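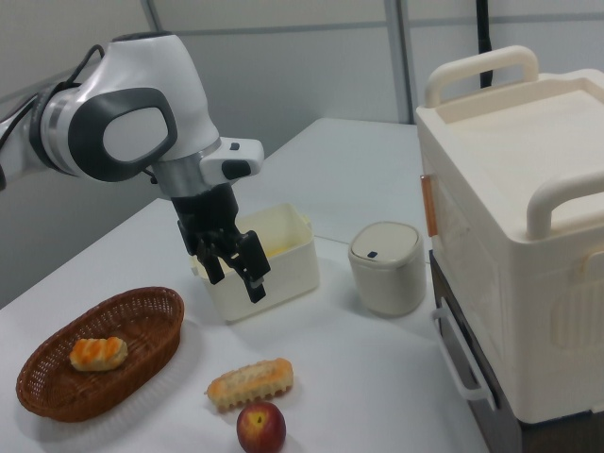 Are open bins plus one lidded canister really better than a drawer?

Posted in Kitchen & Home, Usthorpe Neighbors Help

I keep reading that the way to tame a small kitchen is to put everything in open bins on the counter, with a woven basket for the odds and ends and a canister for whatever has to stay covered. I don't buy it. I have one white tabletop next to the fridge and if I put a bin, a basket and a canister on it I have lost most of my work space. The stuff in question is tea bags, snack bars, clips, rubber bands and a bag of sugar. What does this setup do that a drawer doesn't? I'd like to hear from people who have kept it up past February, not people who did it last weekend.

clilside_renter
Depends on the drawer. Mine is 11 inches wide and jams, so the bin won. A few things I'd push back on, though. Woven baskets are a pain for anything small. Clips and rubber bands work their way into the gaps, and crumbs collect in the braid, so I only use mine for onions and bread rolls. A smooth bin with rounded corners wipes out in a few seconds. Leave it open and use it for wrapped things only - tea bags without wrappers went stale on me. Sugar goes in the canister, but fill it with water first and see how much it holds before you trust the label. Mine was sold as a one-pound canister and it did not take a pound of anything.
I've had this going for 12 months and I still shove it all to one side when I roll out dough.

Mopbucket267
Just get a bigger drawer lol. Or throw stuff out, you don't need 1000 rubber bands

crabtree_lane
I tried the full version and went back to the drawer for half of it. The test I used was whether I reached for the thing every day. Tea did, clips didn't. That left one bin and one canister, and the basket moved to the hall for gloves. I'm not convinced the bin looks any tidier than the tea box it replaced, and the box was free. If you do buy one, measure the table with the fridge door open. The first one I brought home from the Clirumbridge store stuck out far enough that the door hit it.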